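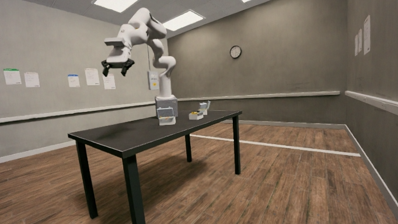

Gripper Comparison Group - Minutes, April meeting

Present: Venla Huttunen (chair), Onni Savolainen, Minttu Lindqvist, Ju-won Yoon
Apologies: Pentti Tuominen (sent written comments, read out under item 3)
Minutes: Minttu Lindqvist
Started 9:15

1. Last meeting's minutes

Accepted with one fix. The controller setting quoted under item 4 should have read 330 ms and not 33. Onni spotted it and has already corrected the shared file.

2. Where we are with the simulated runs

Ju-won gave the update, and it was a good one! The tip box task is now running in the simulated room with both gripper models, Fliker and Larneck. Each gripper has its own set of runs under the old controller and another under the new one. The log stands at 1,837 attempts, which is more than we had hoped to have before summer.

The boxes are placed afresh for each run, with their lids open, and the arm starts from a different pose. Venla asked if the placements were getting too easy. Ju-won thinks the turned boxes are still hard enough, especially when a lid ends up between the wrist and the rack, and offered to sort the log by box angle so we can all check.
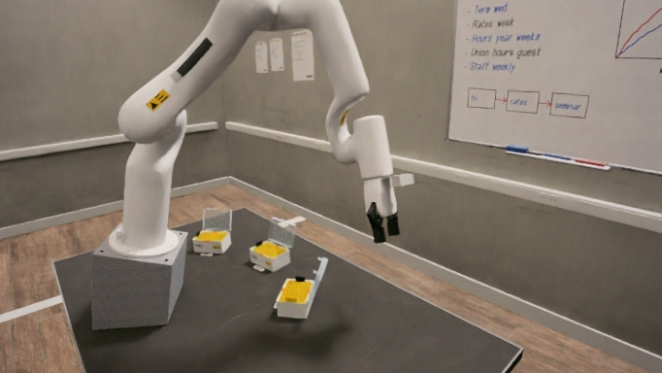

Open fingers over the tip boxes, simulated room.

Onni pointed out that the approach from above looks much calmer than it did in the winter. The wrist used to wobble on the way down and we all blamed the gripper model. Ju-won traced it to the controller asking for two slightly different wrist angles one after the other. Everyone was very pleased to have that one explained, and Venla asked for a short note on it so the story doesn't get lost.

3. Fliker or Larneck

Long discussion, kept short here.

Fliker: closes quickly and is forgiving when the box is a little off center. Onni likes it a lot for the nearer boxes. It does bump raised lids more often than we want.

Larneck: slower to close, but the finger tips can get in beside an open lid with room to spare. Minttu has watched a lot of the replays and thinks it handles the turned boxes beautifully.

Pentti's comments (read out by Venla): he would like us to stop comparing the two on total time, as the Larneck settings were copied from a cautious starter file and were never tuned. He also wants bumps counted separately from drops. A bump that leaves the box where it was is a nuisance, and a drop ends the run.

General agreement with Pentti on both. Ju-won admitted the starter file had been on the list to fix for a while. No choice made today. We will run 100 fresh attempts per gripper with tuned settings and the same box placements, then vote.

4. Camera views

Onni has been comparing two fixed views, one close to the table and one from farther out in the room. The close one shows the racks well, and the tip openings can be picked out. The wide one gives the whole table and most of the arm, so it is better for seeing how the elbow swings, but the boxes come out small.

Venla wondered about dropping the wide view to save storage. Minttu and Ju-won both spoke up for keeping it - half of the odd arm poses were first noticed there. Agreed to keep both and save the wide one at a lower frame rate.

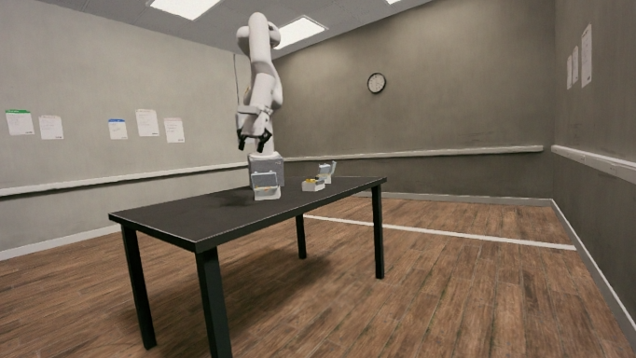 5. Moving to the real arm

Mäkelä has offered us bench time, and Venla is keen to take it. We would bring the Pusano controller box and both grippers. Onni asked for the real table height to be measured first and put into the simulation, so we aren't chasing a mismatch on day one. Agreed.

Ju-won would like to start with one box, lid open, and add the other two once that goes well. Also agreed, with some groaning from Onni, who wanted all 3 straight away.

6. Actions

Ju-won: tune the Larneck settings, sort the log by box angle, write up the wrist wobble
Onni: change the frame rate on the wide view, get the table height from Mäkelä
Minttu: split bumps and drops in the results sheet
Pentti: check the new counting rules before the fresh runs start
Venla: confirm bench time and pass on the access form

7. Any other business

Minttu showed a replay of a Larneck run on a turned box, with the fingers sliding in neatly next to the lid. Watched twice by request. Link is in the group folder.

Closed 10:40. Next meeting same time, room to be confirmed by Venla.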